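Print this page | E-mail this page

26 March 2020
Posted by the Dralum Instrument Evaluation Group

Dralum Suture Comparison Set, README

1. Purpose

This data set supports the comparison of needle-driver grippers and camera positions for robotic suturing. It was prepared for laboratories that need to judge grip, thread handling and visibility before selecting equipment. It is not intended for clinical training or for the assessment of surgeons.

2. Contents

The release holds 69 recorded trials in 11 folders, one folder for each pairing of gripper and controller settings. The Jetel controller was used throughout, with three motion-scaling settings. Every trial includes a fixed view of the workspace and a close view from the wrist camera.

3. Views

Interrupted stitches in black suture thread, fixed view first, wrist view second:

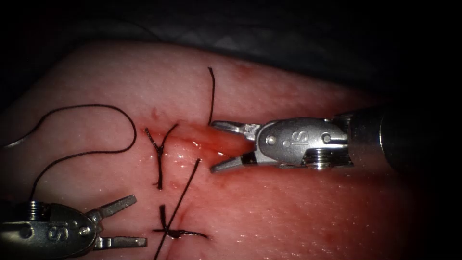
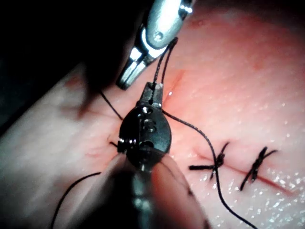 4. Known limitations

The wrist view shows knots and cut tails in good detail, but the nearer gripper may be out of focus and may hide part of the incision. The fixed view is less affected by this, although dark areas near the instrument shafts hold little usable detail. Bright reflections are present in both views — users who plan to track thread automatically should mask them first.

Some 20 trials recorded in December lack joint position logs. They are listed in missing_logs.txt and should be left out of any controller comparison.

5. Use and citation

The set may be used for research without charge. Please cite the Dralum Suture Comparison Set and state the release date.

Related items
Valtonen Wrist Camera Mount: Fitting Notes
Drorach Gripper Wear Tests
Jetel Controller Settings, Revised Table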